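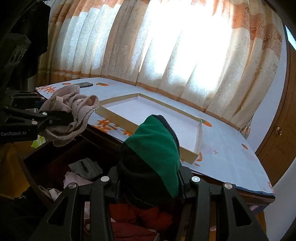
Notebook, July, 9.40 in the morning, kettle on

Right, equipment money. I promised Áine I'd have the shopping list with her before lunch, so I'm writing it out in full in the notebook first, where I can cross things out and she can scribble on it later (please do, Áine, but in pencil!).

The knitwear and soft cloth work is where we keep getting through parts, so fingers come top. The ribbed ones are lovely to use but I want proper spares in the drawer before we start the next block. Hegarty do a finger pair for 86 pounds and I'd like two pairs, one for each hand. Prondby's are 76 a pair, so a bit cheaper, but they only post out once a month and I've been caught by that before. Leaning Hegarty. Áine leans Prondby, I know she does, she's already pencilled it in the margin of last month's page.

Next, a second charging dock. We share one at the moment and it's always a queue by mid-afternoon. Gremik have one at 244, and that's with the long lead, which we'd need anyway to reach the socket behind the bench. I rang and asked if they'd do it without the lead for less and the chap laughed at me. Fair enough.

Storage! 2000 gigabytes on one drive, the Hidard one, price still to come. I've asked twice. If it's silly money we'll carry on with the old pair until autumn and just be stricter about copying off at the end of every session. Me included.

Things I'm leaving off for now:
- a proper height-adjustable table (household tables are fine, and we want the mix of cloths and surfaces anyway)
- the bigger carry case, lovely as it is
- more clothes. We want more hats and anything with a frilly or raggedy edge, but that's a charity shop trip out of petty cash, not a budget line

Sum so far, with Hegarty fingers: two lots of 86 plus the dock at 244 makes 416 before the drive and before postage. With Prondby it's 396. Twenty quid in it, so I'd sooner pay and have them when we need them.

To do: chase Hidard again after lunch, ask Hegarty whether the screw caps come with the fingers or get charged separately, and find out from Áine which pot the dock comes out of.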